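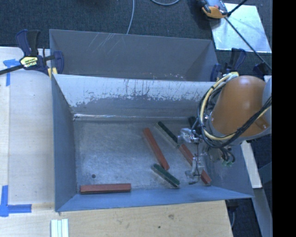
The arm stopped again on Sunday, a little before lunch, with the same fault as last month: gripper closed, no part detected, retry limit reached. I have been chasing this one since April and I think I finally know what it is.

The job is bin picking. The arm takes a block out of the metal bin, sets it down, and goes back for the next one. Our picking program is called Tuner, for reasons Shota Murakami would have to explain. On a good day it will do 100 picks without anyone touching it. On Sunday it got to 195, which was our best run so far, and then it missed the same block again and again until it gave up.

I assumed the vision was off. Hsin-yi Hung went through the logs with me and the block positions were fine. Every bad pick had been planned within 2 mm of where the block really was. What was wrong was the bin. It had moved.

We hold the two bins together at the corners with bar clamps, and nothing holds the pair down to the table except weight. When a finger comes down on the end of a block that is touching the wall, the push goes into the bin. Each push moves it a hair. The program still has the wall where we measured it that morning, so it thinks it has clearance that is gone. The finger touches the wall, the force limit trips, the fingers close early, and there is nothing between them.

I went back over 806 logged picks to check. The wall contacts start small and grow through every long run, then drop back to nothing after somebody squares up the bin. I should have plotted that weeks ago.

The part that bothers me is the force limit. I had raised it in the spring to get rid of false stops, and that gave the arm enough push to shift the bin without complaining. Emiko Hattori asked me at the time what else it would be able to push. I didn't have a good answer. The limit is back to the old value now, and hands stay out of the cell until the arm is disabled, including for squaring up the bin.

Next I want to put stops on the table along the front and the left side, and have Tuner check one corner of the bin every 100 picks. Kazuhiro Takeda has some angle stock I can cut down. I'll post the numbers once we have a run longer than Sunday's.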